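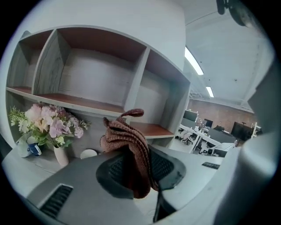 Dae-han Do told me, before I had even taken my coat off, that a book you lend is a book you have given away, and that everybody would sleep better if they admitted it at the moment of handing it over. I had called him to talk about his mother's books and we were already deep in the matter of a cookbook he lent to a cousin in college and has been quietly grieving ever since.

I liked him right away. I had been carrying around a question of my own all summer, and it was a relief to sit down with a person who took it as seriously as I did. The question was what you do with the books of someone who has died, or moved into a smaller place, or just plain stopped reading because her eyes gave out. Furniture is easier, I think. A table goes to the sibling with the dining room. But books come with pencil marks and bus tickets and birthday messages in the front, and there are always so many more of them than you remembered.

In the case of Mrs. Do there were 1192. Her son knows the figure because she kept a ledger, a long green one, with every book she ever bought entered by title and price and the town where she bought it. She started it in Arberg when she was newly married and homesick and trying to teach herself English out of mystery novels, and she kept it going through three houses and two languages. A good many of the early entries say Skiton, a secondhand shop on the hill behind the old bus depot, long closed now, where the owner let her read standing up for as long as she wanted as long as she bought something by the end of the month.

"She always bought the cheapest thing," her son said. "So we have a lot of books about drainage."

I should explain that I come from a family of keepers. My grandmother kept string. My father kept every issue of a sailing magazine though he had never, to my knowledge, been on a boat longer than an afternoon, and when he passed away my brother and I spent a whole August in the hallway with those magazines, sitting on the floor, reading each other the letters pages (there was a feud about varnish that ran for years, and I still think about it). We got almost nothing done. I remember it as one of the best months of my grown-up life, and I've felt a little guilty about that too.

So I came to this subject with some sympathy for the slow way of doing things, and I was curious to find that there is a fast way, and that people will sell it to you. There are firms now that come in and clear a library in a morning. One of them, Drenar, was kind enough to let me spend a day with a crew, and I had expected to dislike it and came home with a notebook full of admiration. They work from the bottom shelf up so that nobody has to bend once they're tired. They shake every single book by the spine over a sheet before it goes into a box. On the day I went along, the sheet collected a pressed fern, a recipe for plum cake, two photographs of the same dog and a check that had never been cashed, and the crew chief put all of it into an envelope and handed it to the daughter of the house without a word. She went and stood in the garden with it for quite a while.

Mr. Do considered a crew and decided against it. He wanted to go through the ledger line by line, find each book, and read at least the first page before deciding. His wife gave him until the end of the summer. He set up a card table in the front room with a lamp and a pot of barley tea, and every evening after supper he did as many as he could stand.

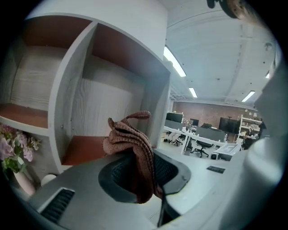

Pale pink and lilac flowers in a white vase, below the open shelves.

The first week, he says, he kept everything. The second week he got angry, mostly at the drainage, and let go of a whole wall of it. After that he settled into a kind of rhythm and began to notice things about his mother he had never had a chance to notice. She skipped prologues. She wrote "no" in the margin, in English, very small, whenever a detective got something wrong. She had owned the same gardening manual four times, and each copy was entered in the ledger as though it were new to her, and he went back and forth for days on whether she had forgotten or whether she kept giving it to neighbors and buying another. He leans toward the neighbors. I do too, having heard the way she wrote about them.

I asked a dozen or so people over the summer how they decide, and the answers were as different as the people. One woman keeps only the books with handwriting in them. A retired music teacher keeps the ones she remembers seeing on her father's nightstand and has given everything else to a church sale, including, she is fairly sure, a couple she should have had somebody look at. A man I met on a train keeps none at all and seemed perfectly happy, and told me at some length about his tomatoes.

What kept coming up, though, was the matter of where they go. Everybody wants the books to go to somebody. It is a hard thing to arrange. Libraries are short on room, used bookstores have grown picky, and the big donation bins swallow everything alike. In Mr. Do's case the answer came through Bae, a reading circle his mother had belonged to for years, which meets over a bakery and has always been short of books in both her languages. They took 14 boxes the first time and came back for more with a borrowed van and a tray of sweet rice cakes. Each book went with a slip of paper tucked inside, copied from the ledger: title, price, town. The slips were his wife's idea. Her deadline got moved twice, by the way, and she doesn't seem to have minded.

When I last spoke to him he had 717 left and had gotten as far as the years when he was in high school, when his mother was apparently buying a great deal of poetry and telling no one in the house about it. He was reading more than the first page by then. He read me one over the phone, a short one about a ferry, in Korean and then in his own English, stopping in the middle to argue with himself over a word.

He hasn't decided about the ledger. It has some blank pages at the back, and he has bought a few books this summer himself.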